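Workshop Notebook, Textile Conservation and Dye Room
Entry date: 14 April 2022
Entered by: Meinir Pugh
Present: Ah-rin Gil, Caradog Skyrme (morning only)

Subject: Indigo vat no. 2, third week of use, and revised rinsing procedure

The vat was opened at the start of the session and the surface examined before stirring. The bronze film was complete except for a narrow strip along the near wall. The liquor beneath was yellow-green and clear. Odor normal. No lime was added.

Ah-rin Gil dipped the cotton test strips from the Menness bolt. Each strip received 3 dips with a full airing between them. The first dip took unevenly near the selvage, as it did on the previous bolt, and I am now inclined to attribute this to residual size in the cloth and to leave the vat alone. Caradog Skyrme disagrees and has asked that his view be recorded. He considers that the strips are entering the vat too dry. Both explanations can be tested with the material on hand, and strips have been set aside for the purpose.

Scouring. The Menness cloth was scoured for 36 minutes in the last batch. Llinos Ruddock's notes from November give a much longer period for the same weight of cloth, with a second change of water. Her method is to be followed until further notice. The shorter scour was adopted to save time and was never properly compared.

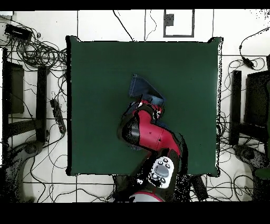 Dark blue denim, folded, over the green tabletop.

Rub testing. Dry rubbing on the 3-dip strips gave a faint mark on the white cloth. Wet rubbing gave a heavy one. This is consistent with indigo remaining loose on the surface, and the rinsing sequence has been revised accordingly. Strips will be aired overnight, rinsed in cool water until the water is clear, then given a short neutral wash and a final rinse. The vinegar rinse is suspended for the present, as I can find no record of who introduced it or on what grounds.

Water. The supply from the Lallness side of the building was cloudy on drawing and cleared on standing. Kindly draw from the other tap for all test work and record the tap in the margin.

Stock. 600 g of ground indigo remain in the Lositz tin. The older tin is to be used for practice vats only. Hydrated lime is adequate. The fructose has caked and should be broken up and sieved before weighing – please do not weigh it in lumps.

Ronaldo Lagman has asked for a shade card before the Lloyd samples are begun. I have agreed to supply one on cotton. Linen will follow separately.

To do:
Scour the remaining Menness cloth by the November method (Ah-rin).
Repeat the first dip on two strips, one wetted out overnight and one briefly wetted (Caradog).
Locate the missing page of the vat 2 log – the readings for the second week are not in the binder.
Stir vat 2 at close, cover, and leave undisturbed until the next session.

M.P.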